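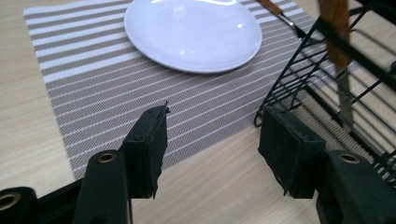 Can you put wooden-handled flatware in the dishwasher? You can if you don't mind ruining it, but it really wants a quick wash by hand and a towel right after.

I'm putting that first since it's what everyone asks me when they see the Dultska set, and if hand washing is a dealbreaker for you then you can stop reading and go buy something in plain steel. No hard feelings!

Still here? Okay. I bought mine in January, after I finally gave up on the hand-me-down forks I'd had since my first apartment (the kind that bend when you go after a scoop of hard ice cream). I paid $70 on sale. The regular price is $92, and I'll come back to whether I'd pay that.

**How they feel**

Lovely. That's the main reason to buy them. The wood is warm in your hand and the handles are a bit thicker than you'd expect, so they don't twist around when you're cutting. My mother has sore knuckles in the morning and she went straight for the fork at breakfast and told me it was the first one in ages she hadn't had to pinch. The spoons are deeper than I'm used to, which is great for soup and a little silly for yogurt cups, where they only just fit.

The balance is toward the handle end. If you set a fork down on the rim of a shallow bowl it will slide off and take some sauce with it. I've learned to lay mine flat. My kids haven't, and I own a lot of stain spray now.

**The knife**

Fine on chicken, fine on pancakes, not great on steak. It has a small serrated section near the tip and then a long smooth stretch that doesn't do much. I borrowed my neighbor's Jarkine steak knives for a birthday dinner and the difference was pretty embarrassing. For everyday food I have no complaints, I just wouldn't call it a steak knife, and the box does.

**Washing and oiling**

So, the chore part. I wash them in warm soapy water, wipe them, and leave them out to air before they go in the drawer. Don't let them sit in a sink of water overnight. I did it once, after a party, and two of the handles came out rough and fuzzy, like a popsicle stick you've chewed on. A little fine sandpaper and some mineral oil brought them most of the way back, though one is still lighter than the others and I can always pick it out.

I oil the whole bunch when they start to look dusty. It takes the length of one podcast and my hands are soft for the rest of the day, so I can't really complain.

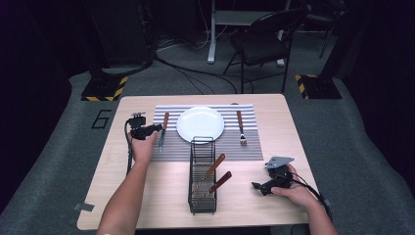
Karthik Kodikara left a comment on my last kitchen post to say he'd put the same set through 50 dishwasher cycles on purpose, on the gentle setting, and that the rivets held but the wood had gone gray and one handle had split near the end. He still uses them for camping. I think that's about as fair a test as you'll get, and it's a better result than I would have bet on.

**Compared with the Coman set**

I had the Coman ones in my cart for weeks. They look almost the same online, but in the store the handles felt slick, like there was a heavy varnish on them, and the fork tines were shorter. They're cheaper and you can buy single pieces, which Dultska won't let you do. If you lose forks the way my family loses forks, think about that.

**Would I buy them again?**

At $70, sure, tomorrow. At $92 I'd wait for a sale, mostly on account of that knife. I've got my eye on the serving spoons next, and if they go on sale I'll add a note at the bottom of this post.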